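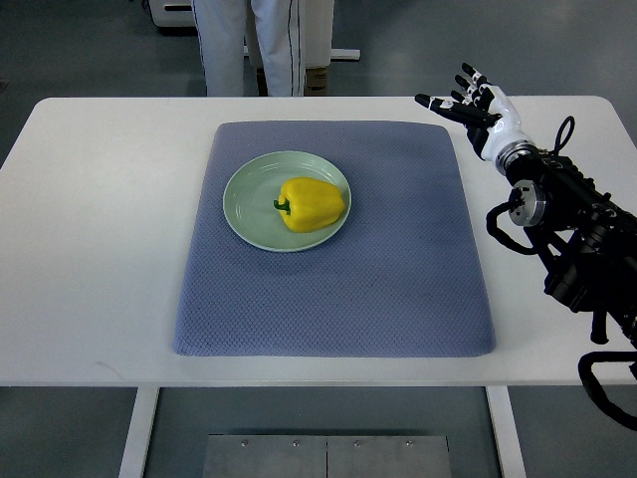

Main à cinq doigts ou pince parallèle pour la saisie d'aliments ?

Nikby
Salut à tous ! Je compare deux préhenseurs sur le même bras - la main humanoïde et ma vieille pince Judov à deux mors. Objet de test : un poivron jaune dans une assiette, posée sur un tapis matelassé. 20 essais chacun. La pince en rate 3, la main 6. Je m'attendais à l'inverse, vous auriez une piste ?

drutusau
Le poivron est couché ? Si oui, ta pince le prend par le travers et c'est presque gagné d'avance. Refais la série avec le poivron debout avant de conclure quoi que ce soit.

Nikby
Couché, oui, pédoncule à gauche. La main arrive par la droite, pouce en avant.

kapoor_r
Pas d'accord avec drutusau, chez moi c'est le pouce qui fait tout rater. S'il touche le rebord de l'assiette, elle glisse et adieu la prise. Tu as essayé d'arriver plus par le dessus ?

drutusau
Mouais. Avec un tapis comme ça, l'assiette ne devrait pas beaucoup bouger. Je parierais plutôt sur le seuil de couple des doigts, la peau est lisse et il faut serrer un peu plus.

Nikby
Bon, je tente les deux ! D'abord l'approche par le dessus, ensuite le couple. Et je raccourcis les boucles de câble au poignet, elles m'agacent depuis avril.

kapoor_r
Garde du mou quand même, j'ai arraché un connecteur comme ça.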